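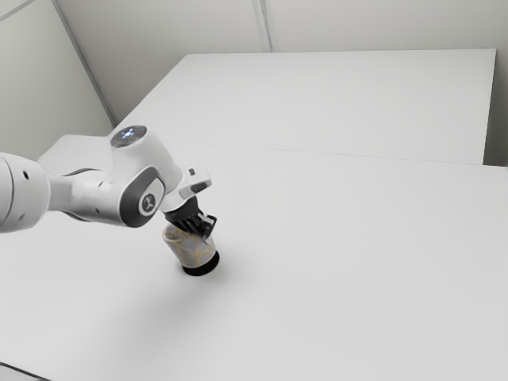 Pre-launch marketing checklist: Pomudo spring mailing
March 2022
Checked by: Ottilie Camenzind
Client: Gebru

1. Unsubscribe link works
PASS. It takes 4 clicks and asks twice if you're sure. Tsegereda, please get it down to one. We are selling tea towels, they can leave.

2. Sender name matches the brand
FAIL. Went out in the test as "Erkska Template Copy 2". Catchy, but the client is paying for their own name.

3. Discount shown is the discount given
FAIL. Banner says 20 percent off, code takes off nothing. Somebody will write in about this, at length.

4. Claims can be backed up
HOLD. "Loved by 95 percent of customers" comes from a survey with nearly 80 replies, and the question was whether the parcel arrived. Cut it, or find me a survey about love.

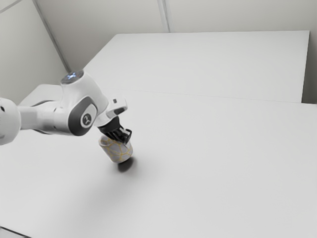
5. Old contacts removed
PASS, with a comment. The list still had everyone who opted out in September. They're gone now. I have kept the export in case Irkari asks.

6. Subject line read aloud by a second person
PASS. Tsegereda Teshome read it aloud. She has asked not to do it again. Two exclamation points taken out, one left in for the client.

7. Postal address in footer
FAIL. It's our old office. The dentist there has been very patient with our mail.

Result: do not send. Fix 2, 3 and 7, settle 4 with Gebru by phone, then bring it back to me for a recheck.
O.C.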